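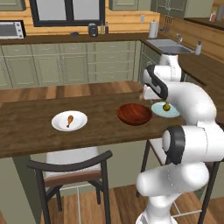 Drarkex Kitchen Pack

Simulated tabletop tasks for single-arm manipulation

Drarkex Kitchen Pack is a set of rendered kitchen tasks for a seven-joint arm with a two-finger gripper. It is sold by Prondinport as a download, with a site license. The pack covers food items, plates, bowls and small tableware on a wooden tabletop. Scenes, object models, task scripts and recorded runs are all included.

What you get

60 task definitions, each with a plain-language instruction and a success check
2873 recorded runs
15 kitchen layouts, with cabinets, counters and appliances as background geometry
Fixed-view and gripper-view images for every run
Joint positions and gripper commands, logged at every control step

Tasks are grouped by what the arm must do with an object: pick and place, sort, transfer between containers, and clear. The bowl and plate tasks are the ones most customers run first. Start positions are drawn at random inside a set region, and the region can be made larger or smaller in the task file. If an object starts outside the reach of the arm, the run is rejected before it is logged.

Success checks

Each check reads object positions from the simulator. No image is used for scoring. An item counts as placed when it is in contact with the target, the gripper is open, and the item has stopped moving. Drops onto the table are logged as failures and kept in the data with their own label. They can be filtered out at load time.

Camera views

The fixed views cover the table, the base of the arm and a good part of the room. The gripper view moves with the hand and shows the two fingers together with whatever lies below them. At low heights a bowl can fill much of that view, and the other targets may be partly or fully out of it. Policies trained on the gripper view alone should be tested with this in mind - the pack includes a loader option that pairs it with any fixed view.

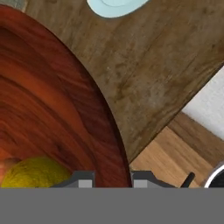 Guadalupe Serrano
Simulation Engineer, Prondinport

The contact settings took most of our time on this release. Small round food items roll, and a bowl wall gives them a curved surface to roll on. In the previous version, an item released above the rim could bounce out at low time steps. We changed the collision mesh of the bowl from a coarse hull to a set of smaller convex parts, and raised the rolling friction on the fruit and vegetable models. Plates kept their old meshes.

Grasp height matters more in a bowl than on a plate. The body of the gripper is wide compared with its fingers, and it can meet the rim before the fingers reach an item near the wall.
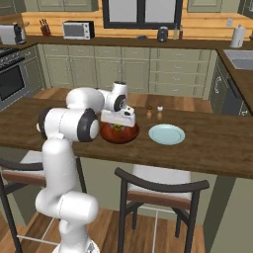
For that reason the scripted controller comes in from straight above and limits its descent by the rim height stored with each container. Users who supply their own containers need to fill in that value. If it is missing, the controller stops at a default clearance and the run ends without a grasp.

Known limits

Soft food is modeled as rigid. Liquids are not supported. Cabinet doors and drawers do not open in this pack; they are part of Prirnov, our separate set for articulated furniture. Two-arm tasks are planned, with no release date.

Licensing and support

One license covers a single site and 4 named users. Updates within the same major version are included. Questions about custom layouts go to Ezequiel Villalobos in sales, and technical requests to the support form on the account page.

Page updated October 9, 2025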